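Why do drawers slide?

By Violeta Arancibia, for the Stivham Young Makers pages

I have a question for you. How many drawers did you open today? Socks, pants, spoons, the one where the good felt tips live... I got to six before I'd even finished breakfast, and then I lost track because I was hunting for the scissors.

Drawers are so ordinary that we forget somebody had to think them up. A drawer is a box with no lid that lives inside another box with no front. Go and look at one if you don't believe me! The outer box is called the carcass (yes, like a dead cow, and I giggled too when I first heard it). The inner box is the drawer itself, and the bit you see when it's shut is the drawer front.

Long ago, most people kept their things in big chests with a lid on top. Chests are lovely, but the thing you want is always at the bottom. You have to take out the blankets, and the other blankets, and your grandad's coat, and there's your hat, squashed flat. So furniture makers started putting sliding boxes into the bottom of the chest, and later on they filled the whole thing with sliding boxes, and that's why we still say "a chest of drawers" even though you can't lift the top off any more.

Now for the sliding. When two things rub together they try to hold on to each other a bit. We call that friction. Rub your hands together fast and you'll feel it getting warm. Wood rubbing on wood has quite a lot of friction, so a plain wooden drawer can be grumpy, especially if you pull it from one corner. It twists, it jams, and you end up shouting at your socks. If you pull from the middle, or with one hand on each side, it stays straight and comes out nicely.

My granny in Gralldale had a cure for grumpy drawers. She rubbed the end of a candle along the bottom edges, and the wax made the wood slippery. I still do it. You need an old candle that isn't lit, and a grown-up who doesn't mind, and you rub it on as if you were colouring in with a crayon.

A little drawer is good for practising on, because it's light and you can see all the parts at once. I like the sort that sits on a kitchen worktop and opens with a bar you can get your whole hand round.
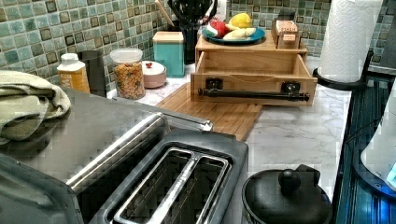

Serow wrote in to say that the drawer at home always flies right out and lands on the floor, and could I please explain how to stop it. I can! Lots of big drawers have a stop, which is a small block or a clip that bumps against something when the drawer has come far enough. Little ones often have no stop at all, so you need to be the stop yourself. Keep your other hand underneath and go slowly for the last bit.

And what about handles? There are two main kinds. A knob is a round lump you pinch with your fingers. A bar is a long piece held on at both ends, and you hook your fingers behind it. Bars are kinder to small hands and sore hands, and to hands with jam on them. The handle wants to be near the middle too, for the same reason as before. Pull from the middle, drawer goes straight.

Next, the wood. Look at the flat side of a plank and you'll often see lines running along it. That's called the grain, and it comes from the way the tree grew, taller and taller, year after year. Now look at the very end of the plank, where it was sawn across. It looks different there, rougher and sometimes a different colour, and that's called end grain. When you stroke wood, stroke it the way the lines go. Going the other way is how you get splinters (ask my thumb).

Not everything in furniture is wood, of course. Metal bits do the jobs that wood isn't so good at, like holding corners together or making a long thin rod that won't snap.
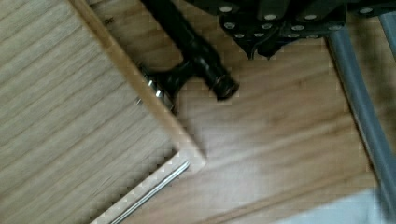

A pale wooden panel on the floor, with its striped grain and a metal rod by the lower edge.

One last thing to try. Find a shoebox and a slightly smaller box that fits inside it. Stand the shoebox on its side with the lid off, slide the small box in, and you've made a drawer! Tape a loop of string to the front to pull it with. Then put something heavy inside, like a bag of marbles, and see if it's harder to pull. Rub some candle along the bottom and try again.

If you make one, draw me a picture of it and tell me what you keep in there. Mine has buttons in it, and one very old toffee.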